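# Kesileo pose tracker: FAQ

**Which recordings does the tracker accept?**

Any Ellow session with synchronised video and inertial data. The current regression set holds 164 sessions. Video without inertial data is rejected at import.

**Why does tracking drift over plain tabletops?**

The front end needs corners. Wood grain gives long, smooth edges, so a feature can slide along a line without raising the matching error. Check the `slip_ratio` field in the log - values above 0.34 usually mean this.
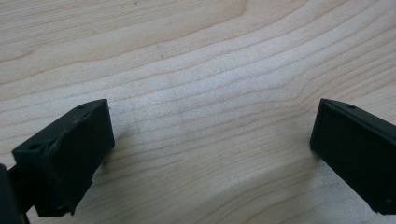

*Open fingers over bare, curving grain.*

**Should the fingers be masked?**

Yes. They move with the camera, and features on them pull the estimate towards zero motion. Small holes and worn edges are strong corners, so draw the mask generously. Shadows need a wider margin; set `mask_pad` to 56.

**Can I estimate opening width from the same video?**

Yes, with the Brornell plug-in. It runs before masking and writes its own track.

**My map resets halfway through. Is that a bug?**

Usually not. See issue 2217, where Fletcher Doolan lists the reset conditions. Attach the full log if yours matches none of them.

**Is the Kinnunen planner supported?**

Export only. Poses are written in the tool frame.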